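Subject: Re: [shopfloor-change] Hand-held grippers on the back shift: what has changed for your people?

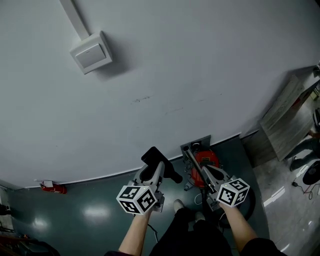

Lorkham, ground floor, by the curved wall. A gripper in each hand, markers fitted.

Replying to the list, as two people have written to me separately with much the same questions.

> We have been told that our site will begin recording manual work with
> hand-held grippers in October, with a view to automating part of the
> packing and kitting later on. The management note is one page long and
> mostly covers the equipment. What I would like to hear from sites that
> have already started is:
>
> - who does the recording, and are they taken off normal work for it
> - whether it is paid at the same grade
> - what it does to people's hands and shoulders
> - whether anyone has been moved or lost hours as a result
> - what you wish had been written down before it began
>
> I am not against it. I would like to go into the meeting knowing more
> than I do now.

I work at the Lorkham site and have been a floor representative there since before the Prudo project began. Prudo is the name our company gave to the whole thing, meaning the recording, the later trials and the training for staff. Toltska, our sister site, is a few months behind us and does it differently. I will say where.

Who does it. At Lorkham the recording is done by people who already do the job by hand. They were asked, and could say no. A few did and it was not held against them, as far as I have been able to find out. At Toltska they took on agency staff for it. The agency staff were quicker to start but they did not know the work, and some of what they recorded had to be thrown away because the parts had been handled in an order that no packer would use. If your managers are leaning towards agency, I would raise that.

Being taken off normal work. This was our biggest argument. For the first month people were expected to record for part of a shift and still make their usual output for the rest of it, worked out as though the recording took no time. It does take time. You have to fit the gear, check it, do the task, put everything back and do the task again. We now have recording booked as its own job on the rota, with its own code, and it does not count towards or against output. Get that settled before you start. It took us 2 meetings to put right and people were sore about it for longer.

Pay. Same grade, no more and no less. We asked for an allowance and were refused. The reason given was that no extra skill was needed. I do not agree. Picking up small parts with two metal grippers in place of your fingers is a skill, and the people who are good at it are much better than the people who are not. We have asked for it to be looked at again in the yearly review. I have no answer to report.

Hands and shoulders. The grippers are not heavy when you first pick them up. The trouble is that you hold them out in front of you, one in each hand, and you tend to lock your elbows without noticing. Several people had sore forearms in the first week. We agreed a limit on how long anyone records before a break, and a stool for anyone who wants to sit. The health and safety form we were first given was the one for powered hand tools and half the questions made no sense. We wrote our own and I can send it to anyone who asks.

Cables are the other thing. There were already leads on the floor in some of the places we record, and the equipment brings more. We had one trip, with no injury. Look at the floor before each session and write down that you have looked.

Recordings. Our people wanted to know what was kept. It was agreed in writing that the recordings are used for the automation work only and cannot be used to judge anyone's speed or in a disciplinary case. Ours had 2940 recordings stored by the time that was signed, and we had it applied to those as well. At Toltska the same wording was used from the start. Please do not accept a spoken promise on this one. You should also ask about people who are nearby but not taking part. We put up a notice, and anyone can ask for a session to be moved.

Moved or lost hours. So far no one at Lorkham has lost hours. One line has been reorganised for the trials, and the people on it were offered places on inbound or on the Ambaye line, which does returns. Most took Ambaye. It is quieter, and some of them like it and some find it dull. Overtime has dropped on the old line, and for people who relied on it that is a real cut, even though it does not show up in any figure the company reports. I would press for overtime to be mentioned by name in whatever you sign. Ours says "contracted hours" and we did not see the gap.

What the trials have been like. Slow, to be plain about it. The machine does the simple placing well enough, and a person stands by to deal with whatever it drops or leaves. That person's job did not exist before and there is still no proper description of it. It is more tiring than it looks, as you are waiting and watching for most of the shift. We rotate people through it every couple of hours and would not go back to a whole shift of it.

What I wish had been written down first:

- recording time booked as separate work
- what the recordings may be used for, and who may watch them
- overtime as well as contracted hours
- a named job, with a grade, for whoever minds the machine
- when the agreement ends and has to be looked at again

The last one matters. Ours had no end date and we had to ask for one.

The text of our agreement is in the list's document store under number 3674. The Toltska one is not there yet. Their representative has said it can be shared once the site manager has cleared it, and I will post a note when it goes up.

If your meeting is before then, write to me off the list and I will tell you what I can about the differences.

Floor representative, Lorkham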